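Ticket 409: gripper state stuck at "closed", then width jumps on glossy bowls
Project: Nasudon (perception + labeling tools)
Component: width estimator, contact classifier
Status: Resolved, one follow-up open
Opened: July 2024

What I'm seeing

Okay, so I was replaying bowl episodes through the new build of Nasudon to get clean open/closed labels before the training run, and the gripper state is a mess. On mugs, boxes and the spatula set it's fine. On the cream bowls it flips between open and closed like a kid with a light switch, and sometimes it just latches on closed and stays there for the rest of the episode (I had one that never let go again, all the way to the last frame).

The width number is wrong too, which makes me think this is upstream of the classifier. With the fingers well apart it'll report a few millimeters, then snap to the right value, then drop back. The policy side reads that as a grasp, and you can guess what the action labels look like after that. Ugly!

Setup is the usual one. Wrist view from the hand-held gripper, Katano for sync and playback, Nasudon for finger tracking, Tokarz for turning it all into training chunks. Nothing changed in Katano. Nasudon got the new finger tracker in April and I hadn't run bowls through it until now.

First pass: is it timing?

I always suspect timing first, because it has burned me so many times. Dumped the Katano timestamps for episode 302 and lined them up with the tracker output. No gaps and no duplicates. I shifted the width signal a few frames each way just to be stubborn about it, and the jumps moved with the shift and didn't get any better. Not timing. Crossed it off.

Second pass: the classifier threshold

Raised the closed threshold, lowered it, added hysteresis. Hysteresis hid the flicker but made the latch-up worse, so now instead of noisy labels I had confident wrong ones. Backed that out. Please don't put it back in as a quick fix, I know it's tempting.

Third pass: looking at the actual frames

Should have started here, yes. I stopped playback on a rim grasp and drew the tracker's finger masks on top in the debug viewer. The masks themselves aren't saved with the episode, so if you want to follow along you'll need to load the frame and run the tracker yourself with the overlay on.
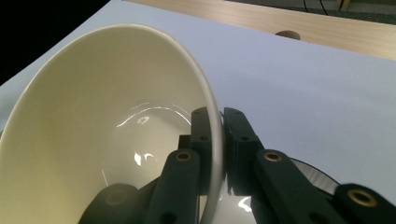 Once I had the overlay up, the trouble was pretty easy to spot. The tracker looks for the inner edge of each pad and measures between them. When the pads are on a bowl rim, there's a thin pale strip between two dark blocks, and the new tracker is happy with that: width comes out small and steady, label says closed, everybody wins. I checked a bunch of those frames and the grasp ones are mostly fine.

What isn't fine is the edge search. It takes the strongest edges it can find in the middle band of the image and calls them pads. The glaze on these bowls throws sharp white highlights, and next to the creamy inside they give you a thin double edge that looks an awful lot like a narrow gap to this code. So it can be right about "closed" while half of what it's tracking is glare. That explains the latch: it picks up a highlight during the grasp, gets attached to it, and keeps following it after the fingers open.

To check, I painted over the highlights by hand in a copy of the episode and reran. Latch gone. Put them back, latch back. I did that twice because I didn't trust myself the first time.

Fourth pass: open frames

Next I went after the flicker, where the fingers are open and the width still collapses. Different failure, same root. I pulled frames with the pads straddling the rim but not touching it, plus some where they were nowhere near a bowl, and ran the old tracker and the new one side by side.

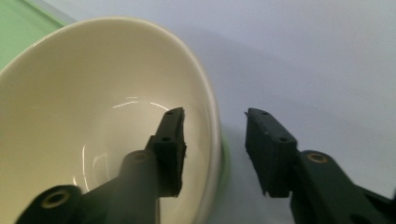

The old tracker got the width right on this kind of frame, by the way. It was slower and it drifted on long episodes, but it had a color prior for the fingers and never mistook a bowl for a pad. The new one dropped the prior so it could handle other finger colors. Good idea in general, but our fingers are a very dark green and the bowls are nearly white, so we threw away the easiest cue we had.

With one pad in front of the bowl and the other over plain background, the new tracker finds the left pad, then has to choose between the rim and the right pad for the other side. The rim is bright and has a long clean curve, so it wins a lot. The right pad wins the rest of the time. There's your flicker.

The ragged edges on the pads don't help, either. The edge fit wants a straight line and the grip material on ours is pretty chewed up along the borders, so the score for the real pad comes out lower than it should. I haven't measured how much that matters alone.

Fix

Three changes, all in Nasudon, none in Katano:

Put the color prior back, as a setting in the rig config. Dark green for our rig, off by default for everybody else.

Used the brass inserts as anchors. They sit on the linkage arms and they're round and gold, so they're nice to detect even when the rest of the arm is lost in shadow. A pad candidate now has to land where the arm geometry says a pad could be. If fewer than two inserts are visible it falls back to the prior alone and lowers the confidence.

Masked saturated pixels before the edge search. Cutoff is still hand-tuned, sorry.

I also made the tracker start over when confidence stays low, so it can't hang on to a glare spot forever.

Rerun

Ran 1050 bowl frames I'd labeled by hand. The latch-up doesn't show in any of them now. Flicker is down to a handful of frames, all with motion blur, and I can live with that – Tokarz already drops blurred frames before it builds chunks. I then ran 2000 frames from the mug and box episodes to make sure I hadn't broken the easy stuff, and the labels matched the previous build.

Episode 302 is clean from start to finish. I watched the whole thing with the overlay on and may have cheered a little.

If you need to redo your own labels

Pull the new Nasudon build, set finger_prior to dark_green in the rig config, and delete the cached widths before you rerun. Don't skip the cache part! Tokarz will happily read the old widths and you'll think the fix didn't work (I lost most of a morning to this). The sync files from Katano can stay where they are.

Still open

The saturation cutoff should come from the exposure metadata and not from a number I picked by squinting at bowls. I'm leaving the follow-up under this ticket for now. If anyone has episodes with shiny metal bowls, attach a few, I'd like to see what the insert detector does with those before I touch the cutoff again.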